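Cavus Suturing Practice Kit: a long look after a winter of stitching

Posted 10 May 2018 by Thomas Fontana

I bought the Cavus kit in February from the Lestdale shop, just before my first block of surgical skills evenings at Mottram, and I paid £61 for it with postage. I grumbled a bit at the price (you can get a bag of thread and a rubbery pad for far less) but I've had it on the kitchen table most nights, so I feel I've earned an opinion by now.

You get a zip case, a skin pad with three layers, a pair of toothed forceps, a needle holder, scissors and a good fat bundle of thread with needles attached. The case is lovely, stiff enough to stand on its side on a shelf, though the elastic loops are so tight that I bent a fingernail getting the scissors out the first time!

The needle holder is the star. The jaws are properly grooved, so a curved needle stays at the angle you set it, and you aren't forever stopping to turn it back round. My old pair, a hand-me-down from my cousin, let the needle swing whenever I met any resistance, and I'd got into an awful habit of squeezing too hard to make up for it.
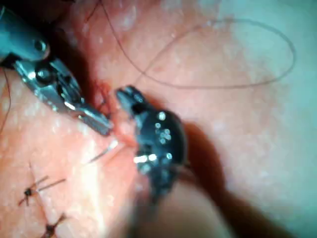 The other half of the job is what your second hand is doing, and I had neglected mine for years. Settimio Sartori, who taught our evenings, kept on at us to bring the two tips close together over the gap and hand the thread across in small movements, with no big sweeps. The forceps in this kit are a decent match for that sort of work. They close evenly and the points are fine enough to pick up a thread end without fishing for it. I do wish they were a shade longer, as my knuckles get in my own line of sight.

Now the pad, which I like less. The top layer is good and has a believable drag to it, but it tears if you take too small a bite near the edge of a cut, and once a stitch has pulled through there's no using that stretch again. Cavus say 600 stitches per pad. I didn't keep a tally, but mine was looking very sorry for itself by Easter. Spare pads can be ordered separately, and the Jodgate ones fit the tray too if you trim a sliver off the short side.

Thread is plentiful, and the dark colour shows up nicely against the pad under a desk lamp. The finest size is a bit curly out of the packet. Run it gently between finger and thumb first and it behaves much better.

I'd buy it again for the needle holder, and I'd put a second pad in the basket at the same time. Four stars from me.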